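Sunday, the Westescombe trial, evening

Long one tonight, so I have made tea and put my feet on the other chair.

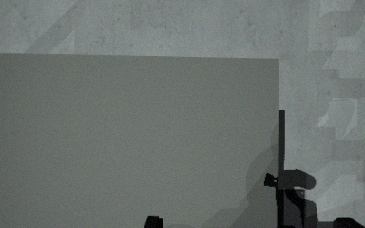 Wrist view in the simulator, gripper over on the right and its shadow on the gray panel.

I had promised myself I would only spend the morning on it, and of course it is dark outside and I have only now closed the lid. The Westescombe kit is the one I've been circling for months, the little arm you can buy in a box for 780 with the simulator thrown in, or rent by the month at 39 if you only want the software. I took the month. I am a careful person with money when I remember to be, and I wanted to know whether I could live with the thing before an actual arm turned up on my doorstep and demanded a corner of the workshop.

The installer was better than I feared. I had set aside the whole of breakfast for it and it was done before my egg was. It asked me where I wanted to keep the worlds (they call every setup a world, which I find rather sweet), and then it opened on a blank floor and an arm and waited for me. I like a program that waits. The Drirkholm one I tried in the spring started playing a welcome tour with music before I had found my glasses, and I never did forgive it.

So I built the flat panel job, the same one I would want the real arm to do. I have all those sheets to sort and stack for the cabinet backs, and my hands are not getting any younger, and the idea of something patient that would pick up a panel and put it down square, over and over, without sighing, appeals to me more than I can say. I used the plain gray panel from the parts library and the concrete-looking wall, because I was too impatient to go through all the finishes. There are a great many finishes! You could lose a week in there.

Most of the afternoon went by in the wrist view. It was strange at first, everything so close, the panel taking up most of the screen and only the one crisp corner of it to steer by, with the gripper down at the lower right, all dark and rounded at the finger. I kept wanting to lean sideways in my chair to see past it. After an hour or so I stopped leaning and began watching the shadow instead. It lies on the panel just to the left of the gripper, soft and a bit stepped at the edges, and once I'd got into the habit of glancing at it I found I was judging my distances far better than with the numbers in the side window. I don't know whether the makers meant it to be used that way. The manual says a lot about lighting and very little about what a person might do with it.

The edges of the shadows do bother me some. On the wall they come out in hard blocks, like paper cutouts laid on top of one another, and there is a setting that is supposed to smooth them, and I turned it up as far as it would go and my poor old computer began to roar like a hair dryer. I turned it back down again. I can put up with blocky shadows. I can't put up with that noise on a day of rest.

Now the complaints, so that I remember them when the month is up and I am feeling generous. The undo only goes back 3 steps. Three! I make more mistakes than that buttering toast. I moved the arm's base by accident while I was trying to move the light, and by the time I noticed I had done four other things, and there was nothing for it but to load the morning's version and do the panel over. The help pages are thin too. I typed in "grip force" and was given a page on billing. And the save button sits right beside the one that clears the world – whoever drew that up has never had a cat on the desk.

On the good side, the arm moves beautifully. I had it creep along beside the panel at the slowest speed for ages, for no reason except that I enjoyed watching it. When I asked for a small motion I got a small motion, and I never once felt it was guessing at what I wanted. The Drirkholm arm lurched. I had forgotten how much it lurched until I spent a day with one that doesn't. I also wrote to the support people before lunch, not expecting anything with it being Sunday, and had a reply by 2:15 that answered my question and then answered the next one I would have asked.

There is an add-on gripper from Garrido that everyone on the forum swears by, with wider fingers for sheet goods, and it costs 383 by itself. That is nearly half of what the whole kit costs, and I sat there adding it up on the back of the gas bill and then subtracting it again. There's a model of it you can load into the simulator for nothing, so I suppose the sensible thing is to run the same panel with that one and see if I can tell any difference. I meant to try it after supper and then supper ran on, the way it does.

Things to do tomorrow evening, if I'm spared the phone. Load the Garrido fingers. Save under a new name first. Try a thinner panel, closer to what I cut here. Find out whether the monthly fee comes off the price if I buy the box, as the page hints it does without coming out and saying so.

I wish I had started this in July, when the evenings were long and I had the shop door open. Tea has gone cold. Bed.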